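Section 4. Folding and Stacking Trousers and Other Dark Garments

Read this section before preparing garments for the Dativell shelf unit. Each shelf is 285 mm deep and supports a maximum of 100 garments.

4.1 Preparing the garment

1. Clear the folding surface and wipe it with a dry cloth.
2. Empty all pockets and close any buttons or zippers.
3. Lay the garment flat and smooth it from the center outward.

CAUTION: Do not fold damp garments. Dark fabric may transfer color to adjacent items.

4.2 Folding

4. Fold the garment in half lengthwise and align the side seams.
5. Fold it again from the bottom until the length does not exceed 257 mm.
6. Check that the top fold is straight. Where a garment has a visible line of stitching near the fold, use the stitching as a guide — the two should run parallel.
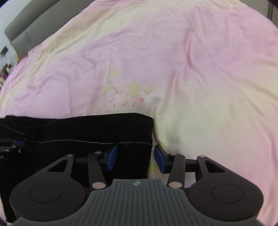 7. Press the fold lightly by hand. Do not use an iron at this stage.
8. Place the garment on the shelf with the fold facing outward.

NOTE: Stacks must not exceed 150 mm in height. For heavier fabrics, use the Brerka divider described in Section 5.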